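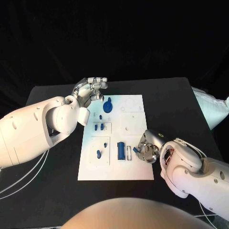
Writing in the Content Areas
Handout 4: Peer review of lab reports
Réka Orbán

Purpose. Peer review is used in this course as a reading task first and a correction task second. Students who comment on spelling before they have found the claim tend to return drafts with many marks and little revision.

Draft requirements. The draft is at most 800 words, double spaced, with numbered lines. It must contain a claim, the data that support it, and a paragraph linking the two. Drafts without the linking paragraph go back to the writer unread.

Procedure. Allow 25 minutes per draft.
First reading: no pen. Write the claim from memory on the cover sheet.
Second reading: mark each sentence C (claim), E (evidence) or R (reasoning). Leave a sentence blank if it fits none of these.
Comments: two questions to the writer, each tied to a line number.

Comments phrased as questions are easier to act on than verdicts — compare "weak evidence" with "Which trial does line 14 refer to?"

Grading. The review counts for about 50 points, split evenly between the coding and the questions. The writer's grade is not affected by the reviewer's marks.

Reading for next session: Hartono, chapter on teacher feedback, and the Nituvville classroom transcripts. Note where the teacher restates a student's claim and whether the student accepts the new wording.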